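Singing Together, Week 2: Breath, Vowels and the Start of the Note
Notes from the Tuesday group, written up by Iona Cruickshank
Feb 10, 2026

Hello again, everyone! I promised I'd write these up for the people who were out sick, and also for those of you who were too busy singing to take notes (good, keep doing that). You'll want your folder, a pencil and the Holby warm-up sheet, the one with the coffee ring if you got my copy.

Before anything else, seating. Altos, please stay on the window side. I know the radiator is over there. We tried it the other way in September and I couldn't hear the tenors at all.

1. Breathing as a group

Last week we worked on low, quiet breaths on our own. This week is about doing it with thirty other people in the room, and that's a different skill. When one singer breathes late, the person next to them comes in late too, and by the time it gets to the back row we've got a whole ragged bar.

So, the rule for the opening of "Stasuvura": breathe on beat 3, in the shape of the vowel you're about to sing. If the first word has an "oo" in it, breathe through an "oo" mouth. It feels silly for a day or two and then you stop thinking about it.

For the long phrase in the middle we use staggered breathing. A few reminders:

Never breathe at the bar line. Everyone wants to, and we can hear it.
Sneak out in the middle of a long vowel, never on a consonant.
Come back in softer than you left, then grow.
If your neighbor has just breathed, wait.

Ga-eun Ban asked whether you can drop a whole word to get a decent breath. Yes! Please do. A missing word from one person is much nicer than a gasp.

2. Vowels, or why we sounded like two choirs

We sang the same chord on "ah" and then on "eh," and I think most of you noticed that the "eh" went sour. The pitches were fine. We were singing several different vowels and calling them all "eh," and vowels that don't match make a chord sound out of tune even when the notes are right.

Try this at home with someone you sing with, or with a recording of yourself. Hold one comfortable note and move slowly through ee - eh - ah - oh - oo, keeping your jaw loose. Most of the change should come from the tongue and lips. If your jaw is pumping up and down, put two fingers lightly on your chin and go again. Man-sik Yoo does it lying on the floor, and his "oh" has gotten so much warmer that I'm tempted to make the whole bass section try it.

Diphthongs next. In a word like "night," stay on the "ah" for as long as the note lasts and put the "ee" in at the very last moment, together with the t. Pop singers often go to the second sound early, and that can be lovely on a solo line, but in a choir it turns to mush. 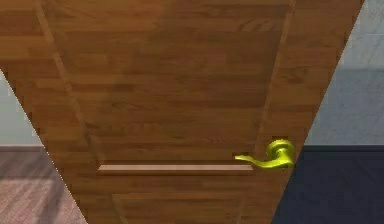 3. Starting the note

There are a few ways to start a sound, and we want to be able to pick.

Breathy onset: the air goes first and the voice follows. Say "hah." Nice for a sigh, but it eats your breath.

Hard onset: the voice is held shut and then lets go with a little click. Say "apple" crossly. Use it sparingly, as it gets tiring.

Balanced onset: air and voice arrive together. This is our everyday one. If you can't find it, think of a silent h in front of the vowel.

We used the balanced onset on the opening of the Vavetti piece at metronome 88, which is a touch slower than we'll perform it. So-yul Chae spotted that the sopranos were sliding up to the first note from below. She's right, and the cure is to hear the note in your head before you breathe. Hum it if you need to!

4. For next week

Please look at pages 2 and 3 of the Vavetti. Speak the words in rhythm first, with no pitch at all, and circle any word that trips you up. Mark your breaths in pencil - not pen, I will change my mind.

Jong-dae Geum has kindly recorded each part at the piano, once slowly and once up to speed. If you'd like the tracks and didn't sign the sheet, catch me at the break. Tenors, yours starts with a long introduction, so don't worry that it's the wrong one.

Bring water, and your folders with the holes already punched, please.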